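Mitthorpe Toy Library – minutes, December 2, 2022

I took the notes again, so blame me (Hawi Assefa) for any spelling. Six of us made it, plus a very good lemon cake.

Opening hours. We had 32 families through the door in the last month and almost 80 toys out on loan. Everyone wants to keep the late opening, so we're keeping it!

Missing pieces. The Rozīte train set came back without its bridge again. I'll call the family – nicely. The marble run is complete, hooray.

Block sorting. This took up most of the evening, and I loved it. The mixed tub has gotten out of hand, and we couldn't agree whether to bag by color or by shape. Color won, mostly because little kids can put things away that way without help. We tried it out on the maple cutting board so we could see what we were doing.
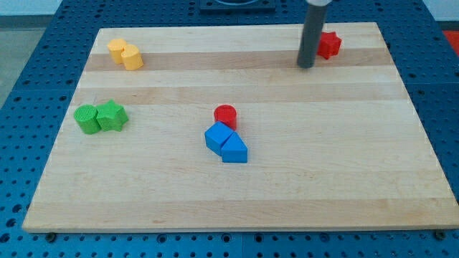 Blocks on the board: yellow cylinders, the green pair, and red and blue in the middle.

The star stays in with the green ones. I'm buying clear zip bags before the next meeting.

Money. We have $71 in the tin. Bags come out of that.

Next meeting is in January, my place, bring slippers.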